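Den Rasen mäht bei Purkitz schon lange keiner mehr selbst, und jetzt soll auch noch der Rest der Gartenpflege an Maschinen gehen. Also habe ich mich mit Mervyn Lightfoot verabredet, der dort seit 5 Jahren die Außenteams einteilt. Kaffee gab's aus der Thermoskanne, und ich durfte ihm am Rechner über die Schulter schauen. »Meine Leute haben erst mal geflucht«, erzählt er und lacht. »Die haben gedacht, Hudusier kommt und nimmt ihnen die Heckenschere weg!«

Hudusier, so heißt der Roboter mit den zwei Greiffingern, der erst in der Simulation durch Privatgärten geschickt wird: Rasen, Trittsteine, Terrasse, alles, was im Alltag eben so im Weg liegt. 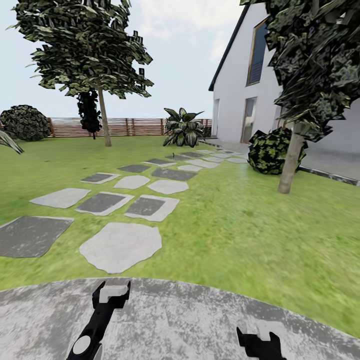
Mervyn war am Anfang selbst skeptisch. 54 Leute arbeiten in seinen Teams, und jeder hat so seine Art, einen Garten zu betreten (er selbst geht immer zuerst einmal am Zaun entlang, alte Gewohnheit). »So was steht in keinem Handbuch. Das mussten wir den Entwicklern von Mathur erst erzählen, stundenlang!« Zwei Kolleginnen sitzen inzwischen jeden Vormittag am Bildschirm und sagen, wo sie anders gefahren wären. Früher haben sie Laub geharkt. Ob ihnen das fehlt? »Der einen ja, und wie. Die andere hat's im Rücken, die ist heilfroh.«

Und die Gartenmöbel? Da wird er richtig lebhaft. Sessel, Grill, Spielturm, das sei für seine Leute nie ein Thema gewesen, man geht halt drum herum.

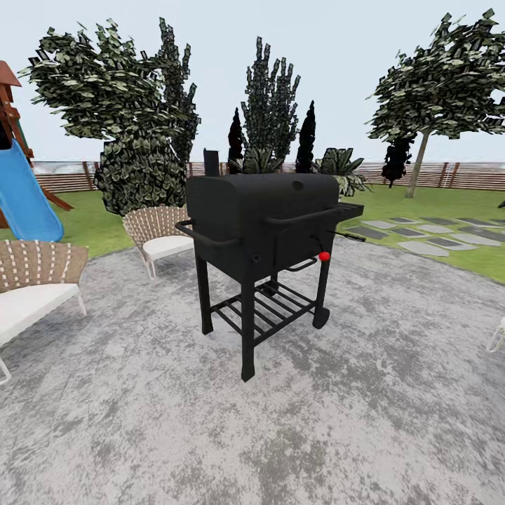 »Für die Maschine ist jedes Stuhlbein eine Frage«, sagt Mervyn. 300 Durchläufe haben sie bis jetzt zusammen ausgewertet, und im September soll das Ding zum ersten Mal in einen echten Kundengarten. Entlassen werde niemand, das habe er schriftlich, aber nachbesetzt eben auch nicht jede Stelle. Das wurmt ihn hörbar. »Ich hätte gern wieder einen Lehrling. Wem soll ich denn sonst das mit dem Zaun beibringen?« Dann klingelt sein Telefon, ein Team steht vor verschlossenem Tor, und er muss los.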